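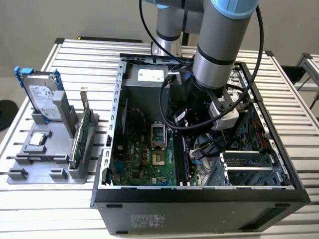
4. Loading the fixture and setting the case

Do this before every shift and after any table move. Controller in HOLD, drives off. Flavadar PC assembly cell only — the Nowakowski table has its own sheet.

4.1 Wipe the slotted rails. Screws and washers love the slots, get them out.

4.2 Bolt the gray parts fixture to the left side of the table. Snug, then a quarter turn. It's printed, it will crack.

4.3 Lay the tower on its side, side panel off, open side up. Push it against the stops. No rocking.

4.4 Load the fixture:
Hard drive — rear slot, upright, label to the front, blue caddy rail already on.
CPU — shallow pocket, heat spreader up. Handle by the edges.
Expansion card — slotted holder, standing, bracket on.

CAUTION: Open the CPU socket lever and frame by hand before you start. The arm does not check. Touch nothing inside the socket. Bent pins = new board.

4.5 Tuck the fan cable and SATA cables clear of the gripper path. Tape if you have to, take the tape off after.

4.6 Check the arm cable. Should hang in a loose loop with slack at full reach. If it drags on the case, re-clip at the forearm and recheck.

4.7 Drives on. Run program 1855 at 2 percent speed. Hand on the stop button the whole time. Fingers should come down over each part centered, no contact.

4.8 Off center? Jog, re-teach that point only, save. Dont re-teach the whole tray, you will be there all afternoon.

4.9 Good pass — go to 40 percent, run once more, then release to auto.

NOTE: White gripper fingers wear at the tips. Swap both at 1000 cycles, never one. Spares are in the Pavex drawer. After a swap go back to 4.7.

NOTE: Drive sticks in the rear slot? Caddy rail isnt seated. Take it out, press the rail on untill it clicks, reload. Do not file the slot.

CAUTION: Never reach into the case with drives on, even in HOLD. Stop button first, then hands.

Wrist sensor faults: see section 7. Fixture reprints: Hubert Chmielewska, Terel bench, give him the slot that broke and the month it was printed.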